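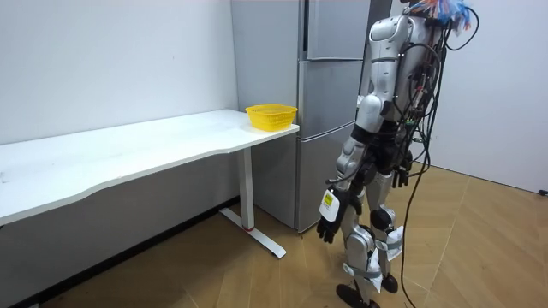 Kalogeropoulos puts the refrigerator last when he plans a small room, and he says most people who move into one do the same without meaning to. The desk goes in first, then the bed, then the shelves. The refrigerator takes whatever wall is left over, and that wall is very often the one beside the desk.

A tall grey refrigerator next to a white desk on a wooden floor is a common result. It works well enough, provided a few dimensions are respected and the appliance is maintained on a schedule. This feature covers placement, the upper compartment, the hinges and the floor.

Placement

A refrigerator moves heat out of the cabinet and into the room. On older units the condenser is a black grid on the back; on many newer ones it is buried in the side walls, and the sides become warm to the touch while the compressor runs. The owner should find out which type is installed before anything is pushed up against it. A desk in contact with a warm side panel traps heat, lengthens the compressor cycle and, over a few years, dries out the edge of the desktop.

The manual gives the clearances. If the manual is lost, leave 3 inches at the back and the width of a hand at each side. A gap of that size between desk and cabinet also admits a vacuum nozzle, and the gap needs it. Paper clips, receipts and crumbs go down there and stay down there.

Noise is the second point. A compressor standing on a wooden floor passes vibration into the boards, and the boards pass it into the legs of the desk. Leveling feet cure most of this. Turn them until the cabinet sits a little high at the front — enough that a door left half open drifts shut — and check that all four corners carry load. A cabinet that rocks will hum.

The reader who rents in Bulach had a steady rattle for two winters. She replaced the feet, then the drip tray, and finally found a coin between the cabinet and the baseboard.

The upper compartment

On a two-door unit with the freezer on top, the upper compartment is the smaller space and the one that gets neglected. Frost narrows it from all sides. In a manual-defrost model the layer should come off when it reaches a quarter of an inch. Beyond that it insulates the evaporator, and the thermostat calls for longer and longer runs.

Empty the compartment into a cooler, switch the unit off at the wall, and prop the upper door open. Put a towel on the bottom lip of the opening and another on the floor. A bowl of hot water on the shelf, changed every 15 minutes, does the job in one evening. Knives and screwdrivers should stay in the drawer. The liner is thin, and in many designs refrigerant runs directly behind it.

With the compartment bare, wash the liner with a tablespoon of baking soda in a quart of warm water. Plastic panels and shelves should reach room temperature before they go anywhere near the sink, as cold plastic cracks in hot water. The ridges molded into the liner hold residue and want a soft toothbrush.
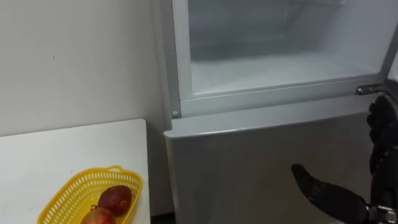

Leave the lower door shut the whole time, Achilleas Kalogeropoulos advises, and do the two halves on different days. The lower compartment keeps its temperature for a few hours with the power off if the door stays closed. Opening it to compare shelves or look for the mustard throws that margin away.

Hinges and gaskets

The middle hinge, set between the two compartments, carries the upper door and steadies the lower one. It is a short metal bracket and gets no attention until a door sags. Wipe it when the compartment is cleaned. Tighten its screws by hand; they go into a plate behind sheet metal and strip easily. A trace of petroleum jelly on the pin is sufficient lubrication.

Gaskets are tested with a strip of paper. Close the door on it and pull. It should drag at every point around the opening. Where it slides free, warm the gasket with a hair dryer on low, work it outward with the fingers, and shut the door on it overnight.

The floor

Wooden floors mark easily under a refrigerator. Lay hardboard, smooth side up, before rolling the unit out, and pull it straight forward. Walking it from corner to corner leaves crescents in the finish. Once it is out, vacuum the boards, then the compressor bay, then the rear grille, with the plug pulled. Once a year is enough in most rooms. In a room with a cat, June and again at New Year.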